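2023-07-29

Up too early, couldn't sleep, so started on the computer pile before coffee. Bad idea but whatever. Marloes wants the office towers sorted by November and there's stil a whole shelf of them from the Londlow place. Did 3 this week. Should be faster by now.

Phone rang twice, both times Gerrit, both times about the van. Told him Monday. He'll call again.

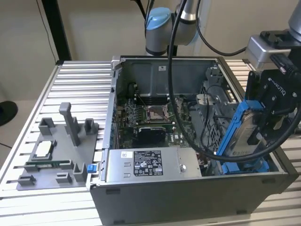

Drives are what I care about. Everything else can go to Gyula for scrap or parts, he's not picky, but the drives get pulled and written down one by one, Encarnación's rule and a good one. Most of the old ones are screwed in and take forever. Like the blue caddies so much better, drive sits in the plastic and the whole thing comes along with it. Tower on its side, panel off, the cage right there on the right. Socket on this one's empty, no processor, so not much use to Gyula exept the power supply and maybe the memory slots are worth a look. Wrote it down as number 51. Handwriting terrible.

Back hurts. Need a taller stool. Looked one up, $332, no thank you.

Lunch was crackers over the sink. Rianne coming at six and I havent swept or bought anything. Soup? There's soup. Need bread, need stamps, need to find the small Phillips that was in my shirt pocket this morning and isn't now. Ten minutes then shower.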